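Chapter 7

The Dining Table as Test Bench

What you will need for this chapter: the hand-held gripper you finished in Chapter 6, a table, some cutlery, and the patience of whoever normally eats at the table.

7.1 Why we leave the workshop

By now your gripper opens, closes and does not shed screws. If you built it on a bench at the Lenihan, the shared workshop where this book began as a stack of stapled handouts, it has also picked up a great many foam cubes. Foam cubes are wonderful. They are light, they are square, they forgive a crooked grip, and they have never been seen in any kitchen on earth.

The first class I taught with Nurhan Coşkun spent all of February on foam cubes. By the end of it everyone could lift one, turn it over and put it in a bin, and the mood in the room was very good. Then Nurhan tipped a drawer of forks onto the bench and the mood changed. One pair of jaws closed on three forks at once. Another pushed its fork to the far edge of the bench and over, with great determination. A third student, Dewanti Lubis, got her fork on the first try, held it up to applause, and watched it rotate slowly between the pads until it pointed at her.

Dewanti's fork is the subject of this chapter. A long thin object held at one point wants to swing, and how much it swings depends on where you hold it, how soft your pads are and how hard you squeeze. You can work all this out on paper, and in Section 7.4 we will. First, though, you should go and be embarrassed by some utensils.

7.2 The pile

The standard task for this chapter is called the pile. You put chopsticks and spoons in a heap on a table, stand a holder behind them, and move the utensils into the holder one at a time. A child of four can do it while talking about dinosaurs. Set aside an evening.
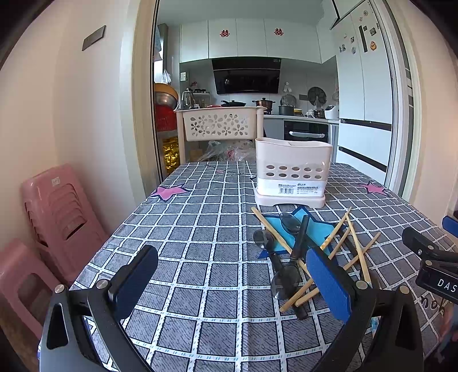

Figure 7.1 The pile, with the cutlery caddy behind it. Chopsticks and black spoons on a checked cloth.

Chopsticks and spoons make a good pair of opponents because they are difficult in different ways. A chopstick is thin and lies nearly flat, so your finger pads have to come down close to the cloth without plowing into it. If the pads are even slightly out of line with each other, the stick rolls away from one and under the other. A spoon is easier to catch and harder to keep. Its bowl is wide and curved, and if the pads meet it off center it slides out like a bar of soap. The handle is a better place to hold it, provided no other handle is lying on top, and in a pile one usually is.

Then there is the crossing problem. When two chopsticks cross, the one underneath is not available, however nice it looks from above. Beginners go for whichever stick is closest. Lindalva Brito, who took the class twice (the second time on purpose), used to make herself say "top one" out loud before every grab. I recommend this if you live alone.

Laying out the pile

Drop the utensils from a hand's height and leave them where they fall. Do not tidy them. The urge to nudge one spoon into a friendlier position is strong, and it is how people end up with a gripper that works only on spoons they have personally arranged.

Choose a cloth with a pattern on it, if you have one. A plain white surface makes everything easy to see and teaches you nothing about aiming. A printed star is handy too. You can drop each new pile on the same star and compare your runs fairly, and you will not have to put tape on a table that somebody else is fond of. Smooth the cloth flat before you start. A fold will hold a chopstick like a gutter, and you may find yourself very proud of a grasp that the fold did for you.

The holder goes behind the pile, far enough back that the jaws can open fully in front of it. If it is a light plastic one it will tip the first time you lean a spoon on the rim. Let it tip once, so that you know what it feels like, then put something heavy in the bottom.

7.3 Your first run

Work through the steps below at whatever speed keeps you calm.

1. Open the jaws all the way and bring them in over the pile from above.
2. Pick the top utensil. Say so, if it helps.
3. Turn your wrist until the pads lie on either side of it, then come down.
4. Close slowly. Stop squeezing when the utensil stops moving.
5. Lift straight up by the width of a hand and wait.
6. Carry it to the holder, tilt, lower, open.

Step 5 looks like padding and everyone skips it. The wait is where you find out whether you have the utensil or are merely near it. If it is going to swing, it will swing now, over the pile, where you can put it down again with some dignity.

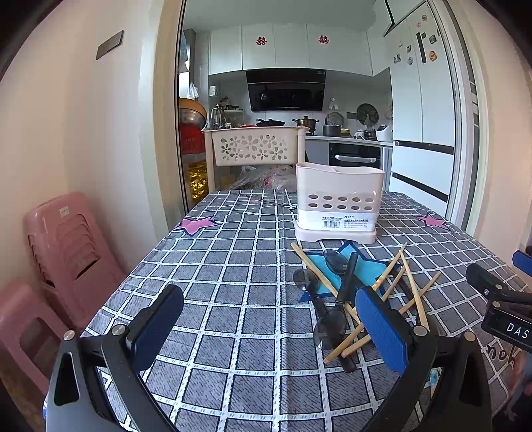
Step 6 brings its own trouble. Most of us can carry a spoon across a table, but getting the end of it over a rim means tilting the whole gripper, and as you tilt, your wrist runs out of room. Purificación Sotomayor solved this by walking around the table. It felt like cheating to the rest of the class for as long as it took them to try it. Later, in Chapter 9, when the gripper goes onto an arm that cannot walk around anything, you will remember her fondly.

Keep a log. Mine is a cheap notebook with one line per grab: what I went for, what I got, what went wrong. Soledad Barrios, my co-author, keeps hers in a spreadsheet and had 2,549 rows in it when we last compared. Her commonest entry in the last column is "wrong one." Mine is "floor."

Three faults will show up early, and each has a dull cure.

The utensil swings. You are holding it too near one end. Move toward the middle, or toward the bowl if it is a spoon, since the heavy end is where the weight is.

The utensil rolls out. Your pads are not parallel. Go back to Section 6.5 and loosen the pad screws, close the jaws on a ruler, and tighten the screws again with the ruler still in place.

Two utensils come up together. Put them both down and start the grab over. Shaking one loose is tempting and it works, and the loose one will go behind the refrigerator.

Do 14 grabs before you change anything on the gripper. One bad grab tells you about one bad grab, and if you reach for the screwdriver after each of them you will spend the evening chasing your own adjustments around the table. When the 14 are done, read down the log, pick the fault that appears most often, and fix that one only. Then drop a new pile and turn to Section 7.4, where we finally draw the forces on Dewanti's fork.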